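Lallix Fleece Blanket, Coral Pink

Home > Bedroom > Blankets and throws

A bed in our house is a bed for eight hours and a folding table for the rest of the day. We assume yours is the same. The Lallix was made with that in mind: a soft, fine-pile fleece that goes over the whole mattress, takes a pile of clean clothes without complaint, and is pink enough that you will find every black thing you own on it. Try that with a navy bedspread.

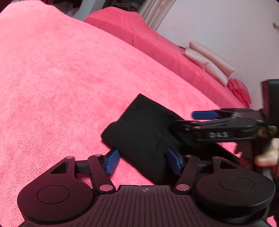 Assunção, 2020-07-23

The second run has arrived from Prornard, all 400 of them, and the coral is back in stock. The first run sold out while we were still arguing over whether to call it salmon. Daiane Meireles, who picks our colors, won.

What you get: one blanket, hemmed on all four sides, in a cotton drawstring bag that you will lose. The fleece is polyester. It weighs more than it looks like it should, so it stays put when you drag a basket across it.

Black knits are the real test of any plush surface. Fold a sweater on cheap fleece and you end up wearing the fleece. Ours sheds a little in the first two washes — do those alone, cold, no softener — and then settles down. We still keep a lint roller in the drawer. We are a blanket shop, we have met fleece before.

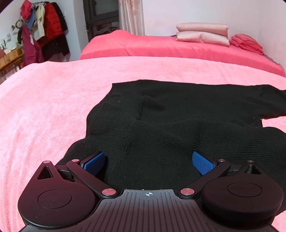
For sweaters, lay the thing flat, sleeves in, and fold it in half before you start on thirds. Smooth the blanket first or you will be folding over a ridge and blaming the sweater. Small black items go last, in their own row, where the pink does the sorting for you.

Care: machine wash cold, tumble dry low, never iron. Ironed fleece goes shiny and stays shiny.

Also in this line: Monitden pillow covers, same coral, sold in pairs.

Returns accepted within 100 days, washed or unwashed. We prefer washed.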